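Ultora Segment 2: episode cutting and grasp labeling for hand-held gripper recordings

Sold by Halteck. Runs on your own workstation. No cloud account needed.

Ultora Segment takes the wide-angle video from a hand-held gripper, finds where one attempt ends and the next begins, and writes a label for each part: reach, close, carry, release, idle. The output is a plain table plus trimmed clips.

We resell this software and we also use it, so read this page as coming from a shop that has been burned by labeling tools before. The maker's leaflet calls it "hands-off." We wouldn't. Katia Pace ran 3,504 clips through it on our bench machine and ended up correcting the grasp label by hand on around 17 percent of them. That still beat doing the lot by hand, but it is a long way from what the leaflet promises.

Where it does well: large objects with a clear outline, fingers that start wide open, one operator at a time. Bowls and mugs gave us very little trouble.

Where it does badly: small things the same color as the fingertips. Yellow pads over yellow bits is the case we get asked about most, and the default color model tends to merge the two. You can turn that model off under Perception > Tips and use shape only. It gets slower, and we saw more false "close" labels on shiny metal. 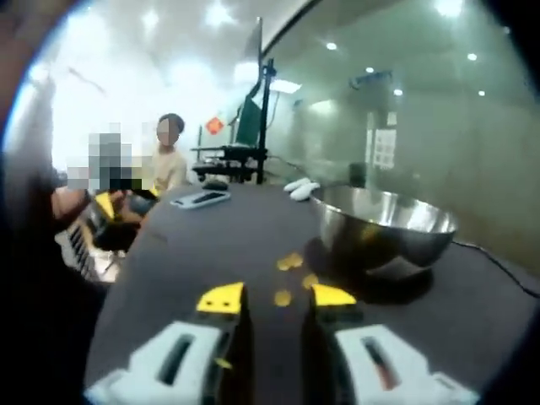 Page last changed: August

Four yellow pieces on a dark table, nothing between the fingers, and a steel bowl throwing back the bright ceiling. A person looking at this would label it "open, empty" without thinking. Try your own version of it in the trial before you pay for anything.

The second-operator filter is sold as a separate module, Yule. It is meant to ignore other people and other grippers in view. Holger Björklund tested it for us and found it fine at a distance and unreliable up close. Our advice is to skip it for the first 6 weeks and see if you miss it.

Needs: a recent graphics card, 2 terabytes of free disk, fisheye calibration file for your lens. Vusov format import is included. Export to Vusov is not, whatever the box says.

License is per workstation. Trial copies stop writing labels when they expire but will still open old projects. Support phone is answered Tuesday mornings only, so email first.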